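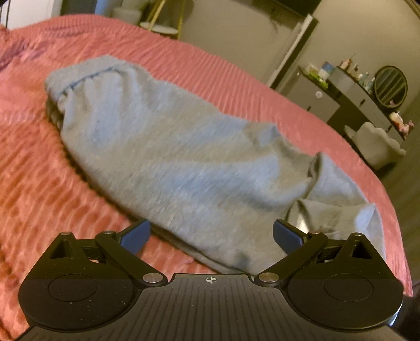
Throw-ins Under Pressure in a Four-Team Amateur Soccer League

Elvira Montoya
Sports Analysis, final project report
Submitted 22nd March

1. Purpose

This project looks at whether the direction of a throw-in affects the chance of keeping the ball. Coaches at amateur level often tell players to throw "down the line," meaning forward and close to the touchline. The advice is easy to remember and keeps the ball away from the team's own goal. I wanted to know what it costs in possession.

2. Matches

The league has four teams: Drandar, Bondent, Neagu and Mastgate. Each team plays every other team home and away, so a full season is 12 matches. All of them were recorded from the halfway line by the home club. The Neagu recordings are from a lower position than the others, and the far touchline is hard to read when players are bunched together.

3. Method

I took the first 100 usable throw-ins by each team, in match order. A throw was usable if the thrower, the first receiver and the next touch could all be seen. Foul throws were left out. Throws taken after an injury stop were also left out when the ball was being returned to the other side.

Each throw was coded for three things:

Direction - forward, square or backward, judged from the line of the thrower's feet to the first touch.
Pressure - high if an opponent was within arm's reach of the receiver at the first touch, otherwise low.
Outcome - kept if the throwing team still had the ball after its second touch, otherwise lost. A second throw-in to the same team counted as kept.

I coded every throw once, then coded the Bondent sample again in January without looking at my first sheet. The two sheets agreed on outcome nearly everywhere. They agreed less well on direction, mainly at the border between square and forward. I went back and settled those cases with a fixed rule: if in doubt, square.

4. Results

Backward throws were kept most often for all four teams. Square throws came next. Forward throws were lost more often than they were kept at Drandar, Neagu and Mastgate, and came out level at Bondent.

Pressure explains a good part of this. Most forward throws went to a receiver with an opponent close behind, and most backward throws went to a free defender. When only low-pressure throws are compared, the gap between forward and square nearly closes. The gap between backward and square does not change much.

Mastgate took its throws faster than the other teams and had more low-pressure receivers in every direction. I did not time the throws, so this is an impression from the recordings and was not tested.

5. Limits

The outcome measure stops at the second touch. A backward throw that is kept and then cleared long under pressure still counts as a success. Field position was not coded, and a lost throw near the opponent's corner flag is less harmful than one near a team's own penalty area. The coding was done by one person.

6. Next steps

The same sheet could be used with a zone column added - defensive, middle and attacking third would be enough. A stopwatch column should also be added to check the Mastgate observation.

Comments (3)

leftback_reader
Was a flick-on from a forward throw coded as the first touch? We use those a lot and the second ball is a coin toss.

E. Montoya
Yes, the flick is the first touch. If a teammate got to it next, it was coded as kept.

R.
Would like to see the zone split. Our coach still wants everything down the line.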